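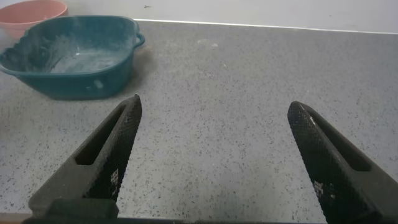 Wrist camera view at the start pose, gripper open. Teal basin on the left, pink bowl behind it.

Teleoperation: my operators go in too early and push the basin instead of gripping the rim

Posted by edanen_lab, 30/03/2025

Hello all. I am preparing a set of demonstrations for a simple task: the arm takes a plastic basin by its rim, lifts it and puts it down on the other side of the counter. We show the task by remote control with a leader arm, and the follower arm copies it. The operator sits in the next room and has only the wrist camera on the screen, the same view which the policy will get later.

We have 287 episodes until now. Of these I would like to keep 200, but when I replay them I am not happy. In many of them the operator comes down too early, one finger touches the outer wall of the basin, and the basin slides back. Then the operator follows it, corrects, and finally grips. The episode is a success on paper. I am afraid the robot will learn to push first and grip second.

My things to ask are these. Should I throw away the episodes with a push? Is it better to guide the arm by hand for this task, and not by remote control? And does the start pose matter? Ours is always the same, with the fingers open over the bare part of the counter and the basin in the upper left of the view.

The counter is gray with small dark flecks, if this is important for the depth. We do not use a depth camera.

Thank you for your patience with my English.

sison_arm

I had nearly the same trouble with a dish rack last August, so I can tell you what we did. I do not say it is the only way.

First, do not delete all the pushes. Sort them in 2 groups. In the first group the operator touches the basin, stops, backs up a little and makes a clean approach. Keep these, they teach recovery. In the second group the operator chases the basin along the counter with the finger still on the wall. These I would remove, all of them, also when the end is good. A policy which copies actions does not know that the chasing was a mistake.

Second, your operators have a problem with height and I think it comes from the view. With one camera at the wrist, the fingers are very big in the lower half and the basin is small and far in the corner. A speckled counter looks almost the same from many heights, so it does not help the eye much. We gave our operators a fixed habit: first move sideways until the rim is between the two fingertips on the screen, wait one second, and only then go down. The waiting looks silly but the early touches went away almost completely. Later we cut most of the waiting from the recordings, because otherwise the arm learned to stand still.

Third, please choose one place on the rim. In your picture the basin has a small looped handle on the right side and a wavy rim on the left. If one operator goes for the handle and another one for the wavy part, the policy can go to the middle between them, and there it has maybe nothing good to hold. Write the chosen place on a paper next to the leader arm. I would try the handle side first, it is nearer to where your gripper starts. But test if the loop gives enough for the fingers, I can not judge this from here.

About the start pose: yes, it matters. Change it a little in every episode, and move the basin also. If the basin is always upper left, the arm will go upper left when there is no basin at all – I have seen this with my own eyes and it was a long afternoon.

I would record 100 new ones with the fixed habit and train on these alone, before you mix them with the old ones. Then you can compare.

drustham_user

Guide by hand. Much faster, and you feel the contact. We never used a leader arm for pick and place.

cida_bench

I agree only partly with the post before mine. Guiding by hand is good for feeling the contact, but your own hand and sleeve come very easily in the wrist camera. The policy then trains on pictures with a hand, and later there is no hand. If you guide by hand, you have to replay the movement afterwards and record the camera in the replay, with the basin put back in exactly the same place. For a light plastic basin this is not so easy. We marked the place with tape under the basin.

One more small thing. I see whitish marks inside the basin. I would record some episodes with it washed and some like this, if both can happen in your real use. Same for the pink bowl: sometimes there, sometimes moved, sometimes taken away. Ours stayed in one place for the whole recording and the arm behaved strangely the first day it was missing.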